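Print this page
E-mail this chapter

Chapter 10
What the Planner Doesn't Know

Vendors like to say that planning is a solved problem. Be careful with that word. Most of the solving was done in a simulator, by the same people who wrote the planner.

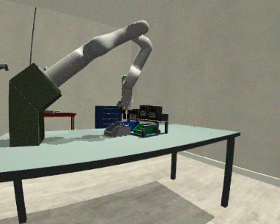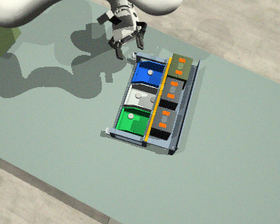
Simulated bin cell, two views.

A simulator hands the planner the exact pose of every bin. A camera never will. When the Kokier planner reports 400 grasps and no collisions, ask where its poses came from. If they were read straight out of the scene file, the number tells you about geometry and very little about perception.

In this chapter we add noise to those poses, rerun the Cidesus task in Section 4, and see which claims survive. Several don't. Keep your logs, including the ugly ones.

Print | E-mail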